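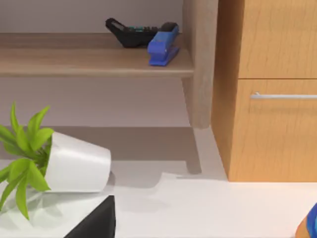 Startseite > Blog > Papier & Post

Ich habe wieder angefangen, Briefe zu schreiben, und ich bin völlig hin und weg! Richtige Briefe, mit Tinte, Umschlag und Briefmarke. Angefangen hat alles im März, als meine alte Studienfreundin Oana Enache mir eine Karte schickte. Vier Zeilen, dazu ein gepresstes Veilchen, das beim Öffnen in den Tee gefallen ist. Ich habe am selben Abend geantwortet, auf Karopapier, weil nichts anderes im Haus war, und danach konnte ich nicht mehr aufhören.

Inzwischen sind 41 Briefe rausgegangen. Manche sind kurz, einer hatte 17 Seiten (sorry, Brahim, du hast nach der Wohnung gefragt und die Wohnung ist nun mal ein langes Thema). Was mich so begeistert, ist das Tempo. Ich schreibe einen Satz, gucke aus dem Fenster, überlege, ob ich das wirklich so meine, und schreibe dann etwas ganz anderes. Am Handy wäre die Nachricht längst weg.

Beim Papier bin ich nach viel Herumprobieren bei Trostine hängen geblieben, dem cremefarbenen Block mit 62 Blatt. Der Füller gleitet darüber, dass es eine Freude ist, und die Tinte schlägt nicht durch, auch nicht bei meiner breiten Feder. Das dünne Luftpostpapier ist zwar hübscher, aber beidseitig beschrieben kann das kein Mensch mehr lesen. Kenza Bensaid hat mir meinen ersten Versuch darauf zurückgeschickt, mit Fragezeichen am Rand!

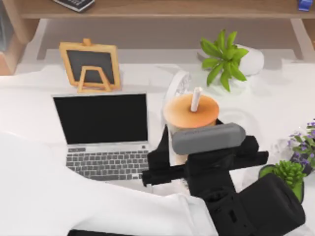

Kleine Tafel auf dem Schreibtisch

Eine feste Schreibzeit habe ich nicht. Meistens wird es abends nach dem Essen, manchmal auch morgens um sechs, wenn der Hof noch still ist. Ich fange nie mit »Wie geht es dir« an, sondern mit dem, was gerade los ist: der Nachbar übt Posaune, die Tomaten wollen nicht, im Treppenhaus riecht es nach Zimt. Danach läuft es von selbst.

Und dann das Warten! Ich gehe zum Briefkasten wie als Kind am Geburtstag. Letzte Woche lag ein dicker Umschlag von Lærke Grímsdóttir drin, mit einem Rezept für Roggenbrot und einer Skizze vom Hafen. Das Brot ist schon gebacken (ein bisschen klitschig in der Mitte, trotzdem aufgegessen), die Skizze hängt in der Küche.

Falls jemand von euch Lust auf eine Brieffreundschaft hat, schreibt mir einen Kommentar. Die Handschrift darf gern krakelig sein, meine ist es auch.

9 Kommentare · 17 Mal geteilt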